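Chapter 6
Learning from Hands: Demonstration Data Outside the Lab

When I started in this field, I wanted nothing to do with data. I wanted to write clever policies and let somebody else collect the examples. Then I spent a whole February trying to get an arm to put away dishes, and it could do it beautifully -- on one table, with one bowl, under one lamp. Move the bowl to my kitchen and the thing was lost.

So this chapter is about the boring part, which I've come to love. We'll look at a method I'll call Petek, after the project where I learned it. You give a person a gripper to hold, you put a camera on it, and you let them do chores in ordinary homes. No arm comes along. The arm only shows up later, when it's time to test what the policy learned.

Our running data set has 3,156 demonstrations from 30 homes, with up to 12 tasks in each. My coauthor Vlasta Perić did the first six homes by herself, and her notes are the reason the rest went so smoothly (mine were mostly complaints about parking).

Keep one question in mind as you read: how much of the improvement comes from having more demonstrations, and how much comes from having more places? We'll pull those two apart in Section 6.3, and I'll admit my first guess was wrong!

Dishes are our main task, and a big white bowl on a scalloped red plate is a good place to start. One finger goes against the inside of the rim, and the tilt of the bowl matters a lot for what comes next.
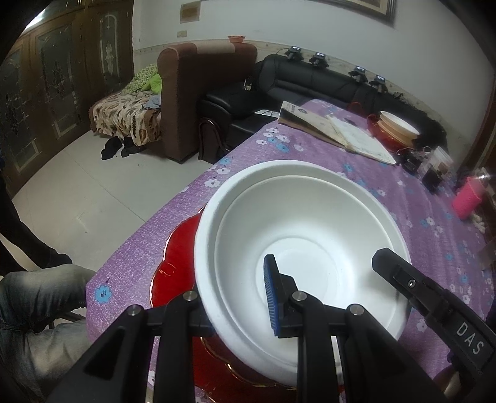
6.1 What Counts as a Demonstration?

Let's begin with a recording and decide where it starts and where it stops. You'd think this would be easy. Vlasta and I argued over it for most of a week, and we ended up with two rules, one for the fingers and one for the object.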